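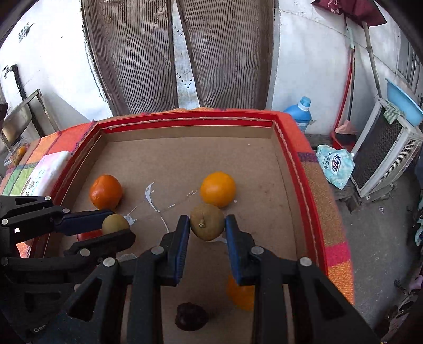
Lero hand gripper, pair, by Rareo
Review posted 20 November 2018

I bought the pair in August for 478 dollars and since then I use it almost every day to record demonstrations for our sorting arm at Tastisano. You hold one gripper in each hand, you do the job yourself, and later the robot learns from the recording. Before this we moved the arm with a joystick, and for me it was very tiring.

What I like: the fingers close parallel and the blue pads have ridges, so a kiwi stays upright when I lift it. With small kiwis I must squeeze a little less, but I learned this in one afternoon. In a good session I make 100 demonstrations. With the joystick I was happy with 7.

What I like less: the handle is made for a bigger hand than mine, and my thumb hurts after two hours. The linkage has many pivot screws and you should check them every week -- two of mine became loose already, and the manual does not mention it. Also the pads collect fruit juice. I wash them with a soft brush and mild soap.

Tangerines are still difficult for me. The skin gives way and I close too far, and then the robot copies my mistake very exactly.

I also tried the Asadi gripper from a colleague. It is lighter, but the fingers bend to the side with a heavy orange. I stay with the Lero. Four stars of five.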